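Clarkholm coach on set pieces, rest defense and the second leg

23/04/2020

Clarkholm conceded from two corners in the first leg at Fevetstead, and the club's assistant coach has spent most of his working hours since then on the near-post zone. He agreed to talk about it on condition that the conversation stayed on method and left out selection.

"We defend corners with 6 players in zones and 2 who block runners," he said. "Both goals came from the same delivery, flat, with inswing, to a point level with the near post. Our first zonal player was a yard too deep each time. He was standing where we had told him to stand."

The starting position has now been moved forward to the front edge of the six-yard box. The goalkeeper starts further off his line as well, and that leaves more space at the back post. The coach accepts the cost. "Fevetstead do not use the back post much. Berrada do, so we changed it again before the league match against them."

He was less concerned by the open play figures. Clarkholm kept 4 players behind the ball when attacking, one more than in the autumn, and allowed only one counterattack that ended in a shot. The fourth player is usually the full back on the far side, who tucks in next to the center backs once the ball crosses halfway. "It takes a player out of the attack. We get fewer crosses from that side. I would accept that in a two-leg tie, and I would probably not accept it over a full season."

Pressing was the other topic. Clarkholm let the goalkeeper have the ball and jump only on the pass to the left center back. The distance between the front line and the midfield is meant to stay under 15 yards – in the first leg it stretched after the hour, and Fevetstead began playing through the gap.

"That was fitness in part and communication in part," he said. "The striker goes, the midfielder waits to see if he means it, and by then the pass has gone. We have given the call to the midfielder, because he can see both."

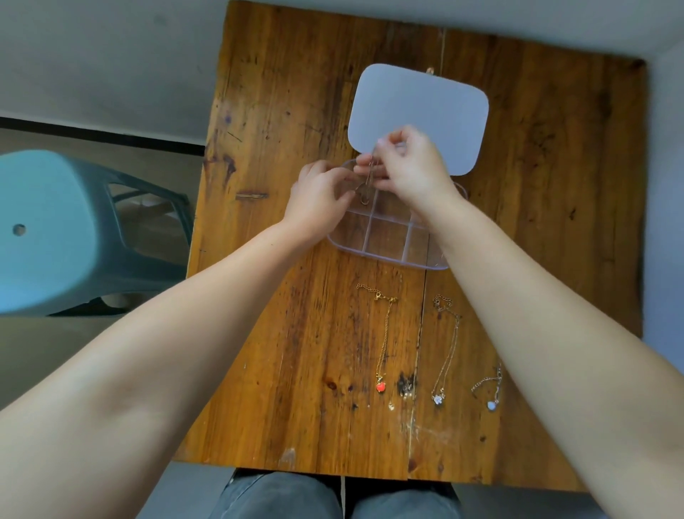 Preparation at Werkbridge

The squad trains at Werkbridge, where the main pitch has the same dimensions as the one used for the return leg. Set-piece work is done at the end of the session, when legs are heavy, and each delivery is repeated from both sides.

Asked whether an away goal changes the approach, the coach said the plan for the opening period was the same either way. "We start with the same press and the same line. If we are still behind at the break, the full back goes higher and we defend with three."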